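Jun 2, 2018

Morning

Up early and out to the flea market at Stusteck before the dealers had finished unloading. I was looking for pipe tampers and came home with a pipe. It is a Pemo billiard, straight stem, with a plain nickel band. The man wanted 21 for it and I paid it without arguing, which I regretted as soon as I got to the car, as he would surely have come down a bit.

The bowl is briar and the grain is decent on the left side, dull on the right. There was a thick cake in the chamber, so thick that my little finger would not go in. The rim is scorched at the front where somebody used a lighter badly for years. The stem has gone brown and has tooth marks on both sides of the button, deeper underneath. No cracks that I could find. The stamp is still readable if you tilt it toward the window.

Also looked at a tray of meerschaums, all overpriced, and a nice rack for six pipes with one of the pegs missing. Left them.

Cleaning

Started after coffee. I reamed the bowl with the adjustable reamer, a little at a time, and stopped when I had the thickness of a coin left. Then pipe cleaners with alcohol through the shank. The first nine came out black. After that I lost interest in keeping track and just went on until they came out the color of weak tea.

Packed the bowl with cotton, wet it with alcohol from the dropper and stood it in an egg cup. It should stay there overnight to draw out the old tobacco smell. The stem went into a jar of oxygen bleach in warm water, with a smear of petroleum jelly over the logo so it won't wash out. I forgot that once, on the bulldog, and I still look at the blank spot every time I pick it up.

Had two bowls of Prement on the balcony in the old bent apple while I waited. It is drier than the last tin and burns faster. I had to relight it four times all the same, so I suppose I am packing too loosely at the bottom. Note for next time: press the second pinch a little more, leave the top one alone. 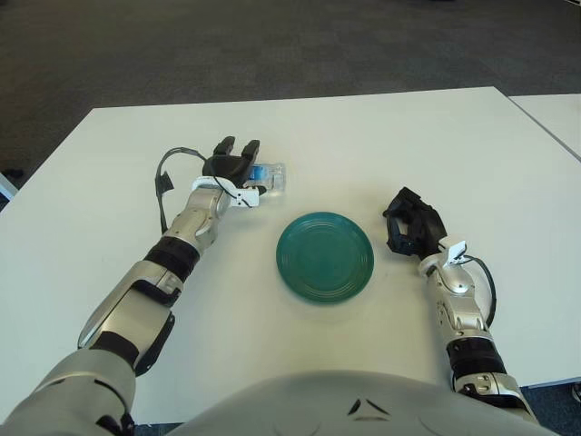
Afternoon

Took the stem out of the bleach. The brown was softer but not gone. Wet sanding with 200 grit would have been too rough, so that stayed in the drawer. I used the finer sheets and kept the paper away from the button. My hands smelled of sulfur until supper.

The tooth marks came up a little when I held the stem over a candle. Vulcanite does that if you are patient. The deeper ones will need black glue, and I am out of it.

Phoned Gudrun Sperling about the stamp. She has a drawer full of old Pemo catalogs and thinks the band was only put on the better line, but she wants to see it before she says so. She also told me Pickering has stopped stocking the thin tapered pipe cleaners and only has the bristle kind now. I will order a bag of 100 by mail and be done with it.

Still to do

Change the cotton and check how dark it is. Rim: try spit and a soft cloth first, then the finest paper if the scorch won't move. Get black glue. Wax last, and none on the inside of the bowl.

Gudrun is coming over tomorrow with the catalogs, so I ought to clear the briar dust off the table tonight. Bed at eleven.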